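Workshop notebook, June. Sorting bench / bottle tidy.

8.40. In early, nobody else about. Kettle on. Liya Gebremichael's note from last night still taped to the door: "bottles back from Brustby, by the sink, DON'T rinse them all". Too late for two of them, sorry Liya.

What we want out of today: a bottle tidy that is the same job every time. Bottles on the floor, one round bin, liner in, all bottles end up in the bin, done. Sounds like nothing. Last round at Stavdale was a mess on paper, every sheet had a different idea of what "tidy" meant. One had the caps off, one had the bin in the corner, one had no liner at all and somebody wrote "fine" in the result column. Fine how??

So, rules for the set-up, v. 2:

Bin in the middle towards the back, not hard up against the wall. Liner folded well over the rim, all the way round. If the fold is stingy the liner slides in with the first heavy bottle and you spend the rest of the run fishing.

Caps on or off, write it down. I don't mind which.

Bottles lying down unless the sheet says standing. Don't line them up. People line them up without noticing, esp. after lunch. Tip them out of the crate and leave them.

Mix of bottles. Some crushed, some whole. Labels left on.

No liquid. Drain overnight on the Seyoum rack, neck down.

9.25. Liners. We have two kinds in the cupboard and they are not the same at all. The Sekero ones are thin and cling to themselves, takes ages to get the mouth open, but once folded over they stay. The other roll (no wrapper left, bottom shelf) is stiffer, opens at once and then creeps back up off the rim. Tried both on the bin with nothing in. Sekero wins, annoyingly. Roll is 40 bags, I make it 22 left after this morning. Order more before they go, I am NOT doing this with carrier bags again.

Tip for opening them: rub the mouth between damp fingers, then one big shake. Push a fist down the middle so the air comes out from under, otherwise the bag sits in there like a balloon and the bottles bounce on it.

9.50. Crate sorted on the side bench. Some of the Brustby lot are past it. Anything split down the side goes to recycling proper, same with the ones where the label has gone to slime. Kept the crumpled ones, they're the useful sort, a flat bottle is a different animal from a round one. Round ones roll. Crushed ones stay where they land but there's no good place to get hold of them, you go for the middle and it folds, you go for the neck and the rest swings about. Neck is still better I think. Liya says shoulder. We will argue about it at tea. 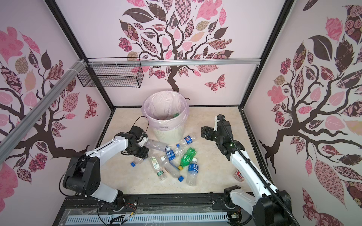
10.30. Order of picking up. Had assumed nearest the bin first, clear a ring round it and work outwards. Tried it by hand on the bench, then the other way (far ones first). Nearest first is better for the rollers, because you stop knocking them when you reach over. Far ones first leaves a heap at the base of the bin and every time you lean in the bin gets a nudge. Bin then drifts towards the wall. Put a small pencil tick on the floor for where it should sit, will rub out later.

Dropping them in: let go low. From high up they hit the rim one time in a few and off they go accross the floor. Long ones go in end first. Sideways they bridge over the top and the next one sits on them and you think the bin is full when it isn't.

11.15. Sheet numbering. Stavdale finished at 211 so we carry on from there, don't restart at 1, we did that once and it took Liya an afternoon to untangle. Target is 100 good ones before the end of the month. "Good" = all bottles in, liner still over the rim, bin still standing. If the liner has slipped but everything is inside, mark it S and keep it, don't bin the sheet.

Column for notes is too narrow. Redo the template. Also want a column for caps, see above.

12.05. Tea and argument. Liya: shoulder. Me: neck. Agreed to write down which, every time, and look at it afterwards. She also thinks the liner should be changed every run, I think every fifth, they're only getting clean empties. Compromise: change it when it's torn or smells. It will smell, it's June.

13.40. Floor wants a wipe. Sticky patches where stuff has dripped, a bottle that should roll just sits there. Warm water and a drop of washing-up liquid, dry cloth after. Don't use the spray from under the sink, leaves it slippy.

14.20. Emptying. Lift the whole liner out by the fold, don't pick bottles out one by one. Gather the rim, twist, lift straight up. If it drags, tip the bin and slide it out. Bottles back in the crate, liner back on if it's still decent.

Still to do
- more Sekero liners
- new template w/ caps + grip columns, wider notes
- second crate, this one's handle is going
- ask Brustby for bigger bottles, everything they send is the same couple of sizes
- rub out pencil tick
- Seyoum rack drips on the socket side, move it TODAY please whoever reads this first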